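Finding a cable snag before it stops your arm again

If your two-arm cell throws a joint fault in the middle of a task and then runs happily for the next hour, please check your cables before you order a new motor! I swapped a perfectly good wrist motor last September, and Zulmira Peixoto, who had warned me, was very kind about it.
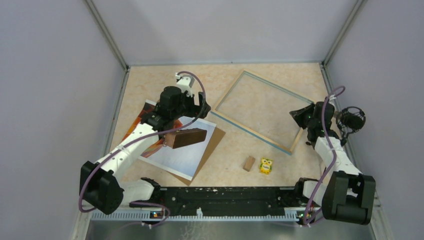 Intermittent faults like mine tend to show up at the same reach, so start by writing down the pose every time the arm stops. My log had 19 stops in it, nearly all with the left wrist lifted and stretched toward the middle of the table. Now follow the cable with your eyes from the wrist device back to the base. On the left arm ours arches high over the gripper, crosses the forearm and bends around the big elbow housing, and that elbow bend is the place I'd look at first.

Next, press the emergency stop, support the forearm with one hand (it may sag when the power goes) and switch off at the wall. Feel along the jacket for flat spots or nicks. If you find one, replace the whole cable. Tape only hides it.

Leave enough slack for the full reach, but not so much that a loop can catch a finger joint. Then run the bad pose 10 times at low speed, with your hand near the stop button.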